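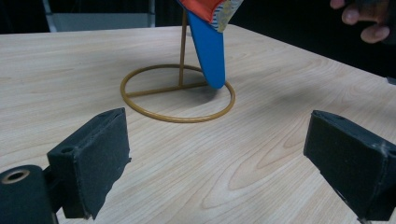

PRURKSTEAD MAKERS' CO-OPERATIVE
Minutes of the display and stock meeting, April
Held in the back workroom, Rolness Arcade, 6.30 pm

Chair: Houshang Tehrani
Present: Jérémie Rey (fittings), both shop-floor leads, the soft goods bench, the ceramics bench, one member from print, minute-taker
Apologies: leather bench

1. Minutes of the previous meeting

Accepted with one correction. Item 4 had recorded that the members were "enthusiastic" about new display fittings. The ceramics bench asked for this to read "willing to look at them". Changed. Jérémie said he remembered enthusiasm. The chair said the correction stood.

2. Matters arising

The lock on the side display case still sticks. It was reported fixed in the previous minutes on the strength of it having opened once. Shop floor to get a price from a locksmith and bring it in writing.

The window blind has been taken down and not put back. It is behind the print racks. No action was agreed, other than that people should stop leaning things on it.

3. Hanging stands for soft goods (Cindorell)

This took up most of the evening.

Jérémie presented the sample stand from Cindorell, the yellow one with the ring base and the crossbar, with the rod coming up off the crossbar. He had Pan beside the rod so that the meeting could judge the drop. Pan is the long hanging piece from the soft goods bench, the one with the blue end, the orange-red part above it and the pale yellow and blue strip alongside. The soft goods bench asked that it be minuted as "Pan" and that members stop guessing out loud at what sort of animal it is.

Jérémie's case for the stand was as follows. Soft pieces are at present laid flat in baskets or pinned to the hessian board. In baskets they get turned over and pushed to the bottom. On the board they collect pin holes, and the bench has to take back anything visibly marked. A hanging piece can be seen from both sides. The ring sits flat and takes up little of the table, and small things can be put inside it.

Questions and replies:

Ceramics asked what evidence there was that hanging pieces sell better than pieces in a basket. Jérémie said it was common sense. Ceramics said the revolving card rack had also been common sense. The member from print objected to this and asked that the card rack not be raised at every meeting.

Shop floor asked about the gap between the bottom of the piece and the ring. With Pan the blue tip comes down almost to the ring. A longer piece would be lying on it, and then the customer is looking at a heap. Jérémie said longer pieces could be hung higher. Shop floor asked how, given that the sample has only the one rod. Jérémie will ask Cindorell whether a taller rod is made. The chair asked that he find out the price of the taller rod in the same phone call.

The minute-taker asked whether the stand had been tried in the shop, with the door opening and shutting and children going past. It has not. The brochure calls the base "confidence-weighted". The meeting could not establish what this means. Jérémie to get the weight of the base as a number.

The soft goods bench liked the shape and was doubtful about the colour. Mustard suits Pan because of the yellow in the strip, but the bench makes a good deal in grey and pink, and a mustard ring beside pink was described as "a hard sell". Cindorell lists a white and a black. The chair pointed out that the white music stands in the window were repainted within a year of purchase because of chips. Jérémie said those were a different kind of paint. Asked what kind these were, he did not know.

Ceramics asked whether anybody in the workshop could make one. It is a ring, a bar and a rod. The member from print has a brother-in-law who welds. The meeting has heard of this brother-in-law before, in connection with the bike rack, and noted that the arcade still has no bike rack. All the same, it was agreed that a second price is better than none.

Cost. Cindorell have quoted $1,596 for a set of 16 stands. Freight to Prurkstead is a further $392, which was on the second page of the quote and was not in the summary circulated beforehand. Jérémie apologised for leaving it off. The chair worked out that this brings the set to $1,988 and asked for that figure to be used from now on.

Shop floor asked why sixteen. The soft goods table takes five comfortably, and then only if the baskets come off. Jérémie said the price per stand drops at sixteen. Shop floor said that a lower price on eleven stands we have nowhere to put is no saving, and asked where they would live. Jérémie suggested above the kiln cupboard. Ceramics said there is nothing going above the kiln cupboard.

Jérémie asked that his disagreement be recorded. In his view the co-op looks at every new fitting until the supplier loses interest, and the hessian board was itself a stopgap that has now been up for longer than some members have belonged. The chair said this was fair and that it did not change the arithmetic.

Moved (Jérémie): that the set be ordered from Cindorell at the quoted price. No seconder.

Moved (shop floor): that the sample be put out on the soft goods table until the next meeting, and that the decision be held over. Seconded by ceramics. Carried, Jérémie abstaining.

4. Conditions of the trial

The chair did not want a repeat of the scarf rail, where the trial was called a success with nothing written down. The following was agreed:

- The sample goes on the front half of the soft goods table, where the middle basket is now. The middle basket goes underneath.
- One piece on the stand at a time. Pan first, then something shorter, then one of the grey pieces.
- Shop floor will write in the day book each time a piece on the stand is sold, and each time a basket piece is sold. Both are needed. A list of stand sales alone will tell us nothing.
- If the stand is knocked over, that goes in the day book too, even if no harm is done.
- Pan is to be priced the same as before. The soft goods bench had wondered about putting the price up while it was on show. This was argued against, since the result could then be put down to anything.
- No sign saying "new".

Shop floor remarked that a month with one stand may be too short to show anything either way. Agreed. The chair said the trial would at least tell us whether the thing stays upright.

5. Handling of soft pieces

Arising from item 3. The soft goods bench asked that pieces be lifted by the top loop or held from above when they are moved, and not carried by the long end. Seams are being pulled. Two pieces have come back to the bench this year with the stitching strained. Shop floor said customers do it as well and cannot be minuted into stopping. A small card by the till was suggested. The member from print offered to make one. The bench will supply the wording, one sentence only.

The bench was asked whether the seams could be made stronger. They said they would look at it. They also said that nobody asks ceramics to make a mug that can be dropped.

6. Workroom table

Houshang asked that the pale table in the workroom be cleared after each meeting and that metal fittings not be dragged across it. The top marks easily. Jérémie asked whether felt pads could be stuck to the underside of the ring. The soft goods bench has offcuts. Jérémie to do this before the sample goes out to the shop. It was asked whether the pads would make it less steady. To be seen in the trial.

7. Arcade opening hours

The arcade management has written proposing later closing on market evenings. The letter says traders "overwhelmingly support" this. None of those present had been asked. The chair will write back to find out who was. Shop floor would consider one late evening a month if the arcade keeps the heating on, which it did not do last winter.

8. Other business

The print bench has too many offcuts and would like them gone. Free to any member from the box by the sink.

The kettle was discussed. It will be descaled before a new one is considered.

Jérémie mentioned that Cindorell also make a wall-mounted arm. The chair asked that this wait.

Actions

Jérémie Rey: weight of base; taller rod and its price; paint type; pads on the sample; ask whether Cindorell will sell five, and at what price with freight included.
Member from print: price for a ring stand from the brother-in-law, in writing; handling card.
Soft goods bench: wording for card; look at seams; pieces for the trial, Pan first.
Shop floor: day book; locksmith.
Houshang Tehrani: reply to arcade management.

Next meeting in the same room, same time. Members bringing a proposal that costs money are asked to circulate every page of the quote.

Meeting closed 8.20 pm.

Related items
Previous minutes: display and stock (corrected)
Scarf rail: what we can and can't say
Day book, how to fill in
Letter from Rolness Arcade management, late closing
Baskets and boards: soft goods table layout
Bike rack (deferred)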